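October, notebook, sim teleop bench

Started 8:40. Second round of demos in the Stelden room scene, remote control only, hand guiding on the real arm is Teodoro's and he has his own book. Goal for today: get enough clean runs of "approach the tall gray panel, stop short, close" so So-yul Won can start a training run tonight.

Wrist view, fingers open, nothing in the grip either time:
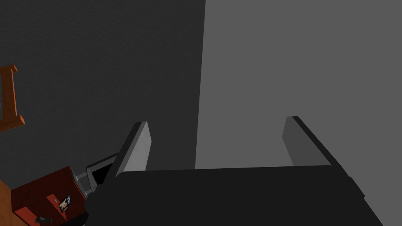
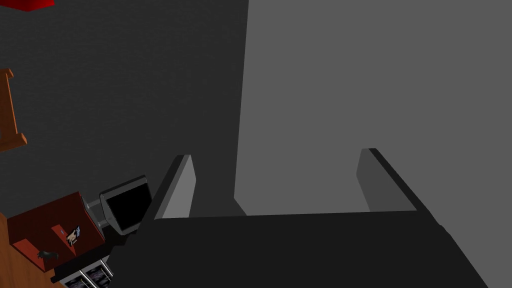 Settings, same as last time unless noted:
- leader arm on the left desk, scale 1:1 for translation, half for rotation
- gripper on the trigger, not the pedal (pedal double-fires, still not fixed)
- stream to disk on, depth off
- reset pose B. Pose A starts the elbow too low and you spend the first bit of every demo just getting out of it

First batch was me. Bad. I was oversteering on the approach, you can see it in the velocity plots, a fat hump and then a lot of little corrections. Threw out the first several without even replaying them. Problem with a big flat blank surface is that from the wrist view you get no feeling of getting closer. No texture, no size cue, so you creep, then you stop, then you creep again. Policy will learn the creeping. Dong-geon said this last month and I argued with him, he was right.

Things tried:

1. Operator gets the wrist view plus the overhead view side by side. Better. Pauses mostly gone. But then the operator is using information the policy doesnt have, and Selim does not like that at all. His point: if the human can only do it with the overhead, why would the wrist-only policy manage. My point: policy gets joint positions too, the human doesn't. Not settled. Logging the two kinds seperately, tag "ov" on the side-by-side ones.

2. Wrist only, but with a distance number drawn in the corner for the operator (not recorded into the frames, CHECK THIS). Works ok. You end up staring at the number and flying by instrument. Orientation gets sloppy, the fingers come in with a bit of roll.

3. Wrist only, no number, slower scale. Hated it. My forearm hated it.

Going with 1 for the main set and a small set of 2 to compare.

Checked the corner number thing: it WAS being recorded for the first few runs with it on. Overlay was going in before the writer. Moved it after. Deleted those runs, please nobody restore them from the Bemville backup.

11:15. Handed the leader arm to So-yul Han. She is much smoother than me, less rotation wobble, and she doesn't slow down before closing. She closes while still drifting forward a little. Looks natural but I want to know what it does to the labels, the gripper command goes high before the arm has settled. Asked her not to change anything, rather have consistent data from one person than my idea of correct.

Notes for whoever operates next:
- squeeze the clutch BEFORE you move the leader to a new spot. If you release it while your wrist is turned the sim arm snaps. It wont hurt anything but the demo is dead
- don't talk to the operator during a run (me)
- if you bump the furniture on the left, end the run. Don't try to save it. Recovery demos are a seperate task and they get their own folder
- mark success yourself with the key, the auto check is too generous. It passes anything that gets within range even if the fingers come in crooked

Lunch.

13:30. Sync problem. Action stream was running ahead of the images, only on runs longer than 400 steps. Spent way too long on it. Teodoro found it: the writer flushes every 200 steps and on the second flush it blocks the camera thread but not the action thread. Made the flush async and the offset went away in both test runs. Old long runs have to be re-timed or dropped. Teodoro wants to re-time, I say drop, they are mostly mine anyway.

Short runs are fine, left alone.

Count at 15:00: 74 kept, from both modes together. Wanted more. So-yul Won says she can start with that as a smoke test and we add tomorrow's on top.

Replay check. Took a handful of kept runs and replayed the actions open loop from the same reset. Most end up where they should. A few end short and rotated, and the ones that do are all from before the restart after lunch. Might be the same sync thing showing up below 400 steps, might be the physics substep setting, which got changed when Selim pulled the new Jang branch. Need to pin the branch. Have said this before. Writing it on the whiteboard this time.

Question from Dong-geon: are we varying the start enough. No. Reset pose B with nearly no jitter, so every demo sees almost the same view at step zero. He wants position jitter and also some yaw so the panel edge isn't always sitting in the same part of the view. Agree. If that edge never moves the policy can key on it and ignore everything else. Will add for tomorrow, position first, yaw once I know the reach limits don't trip.

Also from him: a few starts further back. Maybe. Longer runs, see above re flush.

16:20. Training started on the Lastside machine, config "panel_close_small", action chunk 40, wrist image plus joints. Overhead not used as input for either tag. If it trains at all I'll be happy.

To do
- jitter on reset (me)
- pin branch (Selim)
- pedal double-fire, or throw the pedal away
- re-time or drop the long runs, decide with Teodoro
- success check: add angle limit
- compare "ov" vs number runs, same count from each, same operator if So-yul Han has time
- her early close: plot gripper command against distance before anyone filters it

Left the leader arm powered off and clamped. Key for the desk is back in the drawer.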